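4. Findings: what households did between the fault and the visit

4.1 The waiting interval

Most writing on domestic heating repair begins when the engineer rings the bell. Our records begin earlier, at the moment somebody in Salham presses a button on a boiler and nothing happens. We have 410 such moments, drawn from the call logs of two local firms, Soriano and Jukico, and from diaries kept by a smaller group of 40 households who agreed to write down what they did next. What they did next was, in the main, press the button again.

The diaries are blunt on this point. Pressing continued well after the display had given its fault code, and in several homes it was handed on to a second adult, who was thought to have a better touch. Neither firm asks about repeated resets when taking a call, though both print a warning against them in the leaflet left behind after a service. The leaflet was found in the house in most cases. It was usually in the drawer with the takeaway menus.

Once pressing had been abandoned, households turned to keeping warm by other means. Extra clothing came first, then the oven, then relatives. Diarists rarely described the clothing in any detail beyond "a jumper" or "the big coat", and we coded all such entries under a single heading (layers).
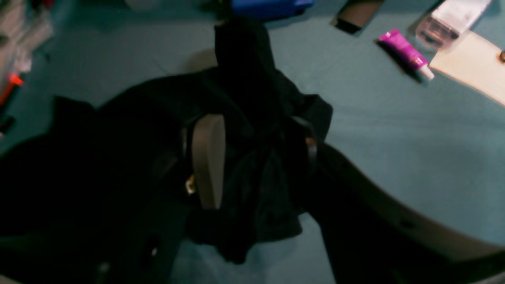
Figure 3. Dark garment on a teal-blue surface.

Layers were reported even by households with a working electric heater in the loft. Fetching the heater was seen as an admission that the repair would take some time. One diary records four days of hats before anybody went up the ladder.

The firms' logs tell a tidier story, as logs will. A call is opened, a slot is offered, the slot is accepted. Both firms used the Tusis booking system throughout the study, and Tusis has no field for a customer saying that the slot is absurd but that they will take it. We recovered some of this from the free-text notes, where office staff had typed remarks such as "not happy" and, in one case, "very not happy, has baby, has dog". The dog does not appear to have affected priority.

Loss of pressure was the most common fault behind these calls, followed by frozen condensate pipes and then by a group we have had to call "other", which includes thermostats with flat batteries. Flat batteries took up seven visits. In each of them the engineer was in the house for less time than it took to find parking, and in each the household told us that the visit had been worth it.

We make no claim that telephone advice would have removed these visits. Soriano's office did offer it, and callers often turned it down on the grounds that they had already tried everything. Set against the diaries, "everything" covered the reset button, bleeding one radiator (generally the easiest to reach) and asking a neighbour. 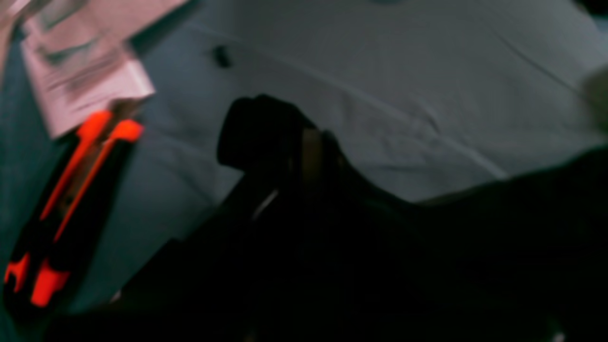 4.2 The visit itself

Engineers' notes were shorter than the diaries and a good deal less sorry for themselves. The typical entry gives the fault, the part and the time of leaving. Households wrote far more about the same hour, much of it concerning whether the engineer had sighed. A sigh on removing the boiler casing was taken to mean expense. We were unable to test this, as neither firm records sighing. 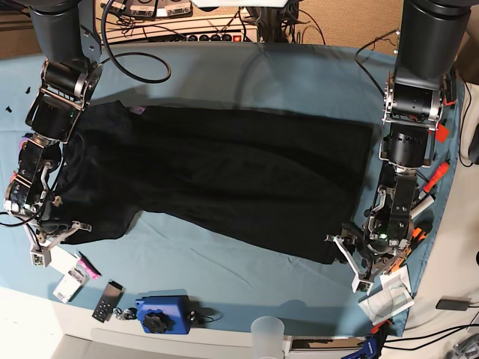 Figure 4. Black garment laid flat on light blue-gray cloth between two robot arms.

Agreement between the two sources was good on parts and poor on causes. Where the engineer wrote "low pressure, topped up, valve weeping", the household tended to write "old age" or "the last lot".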